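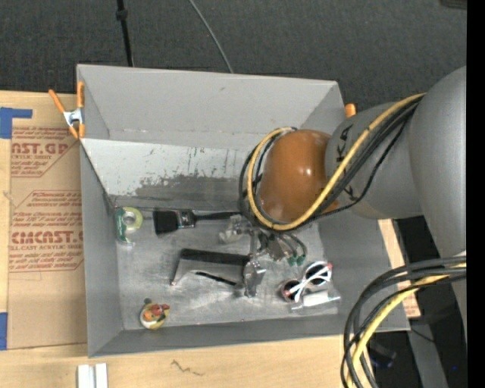 The gray bin on its table at Stanberg, with the scuffed floor and the worn patch low on the sloping panel.

Haiyan Deng has looked after the bins at Stanberg since May, and she has opinions about them.

"People order them by volume," she said. "Then they put a bin on a table, and the wall is too high, and their arms get tired."

The bin she uses most is large, gray and open at the top. It stands on a light wooden tabletop, over dark carpet. The floor of it is scuffed and streaked, and the sloping panel inside has thin scratches running down it, with a ragged darker patch toward the bottom.

Deng does not want it replaced. "A scratch is a scratch. I wipe it out with a cloth and warm water and leave it at that. I tried a scouring pad once and made it worse."

Small items are her main complaint. Brushes roll to the bottom of a slope and stay there, and thin plastic gets crumpled under whatever comes next. Her colleague Junhao Long wanted dividers. They bought a set of 8 and used them for a week.

"They were fine for the brushes," Long said. "Everything else sat on top of them."

The dividers are now on a shelf in the back -- Deng says anyone who wants them can have them.

She would change the table before the bin. The top is a comfortable height for her, but Long is taller and has to stoop to reach the floor of the bin. A new table was quoted at 1,967 dollars, and she turned it down.

"For 100 dollars I can get blocks for the legs," she said. "Then I need a step to stand on, so we are still talking about that."

Deng empties the bin completely at the end of each month. The next time is Friday week, and Long has agreed to do the wiping.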